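3.2 Enclosure, floor and small objects

The objects were kept in a corner enclosure with colored walls and a floor that has a gray marble pattern. Mitsuko Sugiyama proposed this kind of floor after our pilot work at Grillevmont. On a plain white surface, the raters hardly ever disagreed about where an object ended. On a veined surface they disagreed often, and mostly for the dark and the translucent objects. As we are interested in the disagreement, we kept the veined floor for the whole study.

The stands have a thin pole on a round, heavy base. In the rating form we call them "stand", and the word "base" is used only for the disc. Checkered surfaces are called "board" in every case. The toy microphone is called "microphone", without the word toy, because the raters in the pilot left it out anyway.

Plastic film was the most difficult material. It has no fixed outline, and its creases are brighter than its flat parts. Viorica Vlachou and Asuka Honda wrote separate instructions for it, and these are given in the appendix. The final set has 546 views, and 103 of them contain film. Figure 4 shows four views from the set.
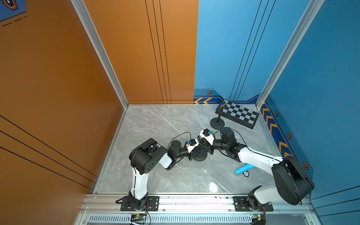
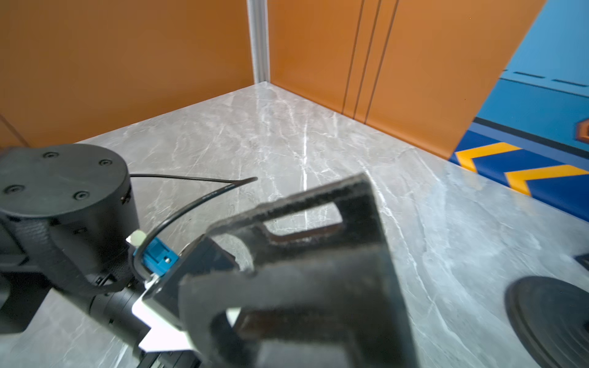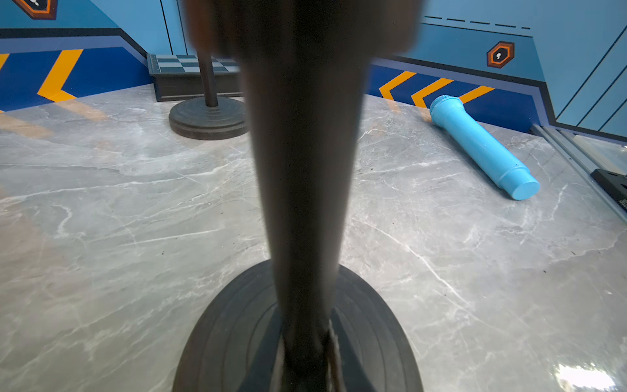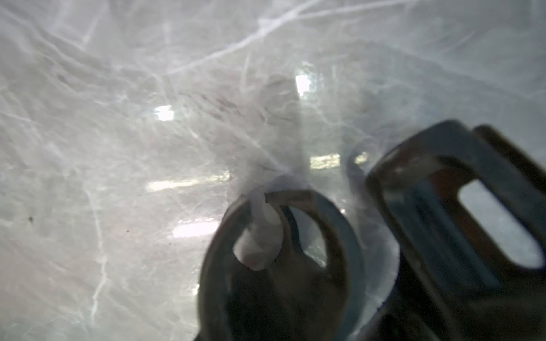 Figure 4. Four views from the set. First: the enclosure with orange and blue walls. Second: the marble pattern between orange walls. Third: two round bases, the checkered surface and the light blue microphone-shaped object. Fourth: crumpled translucent film.

3.3 Rating procedure

Each view was given to 28 raters, who worked alone and in their own order. They were asked to name the objects they could recognize, and then to mark where each object touches the floor. When the contact was hidden, they could choose "not visible" - this answer was not treated as an error. There was no time limit, but a rater took roughly 17 seconds for a view.

Osamu Hayashi compared the names with the word list by hand. Small differences in spelling were accepted. A more general name, for example "disc" for a base, was accepted also, but it was stored with a separate code so that the two groups can be compared in Section 4.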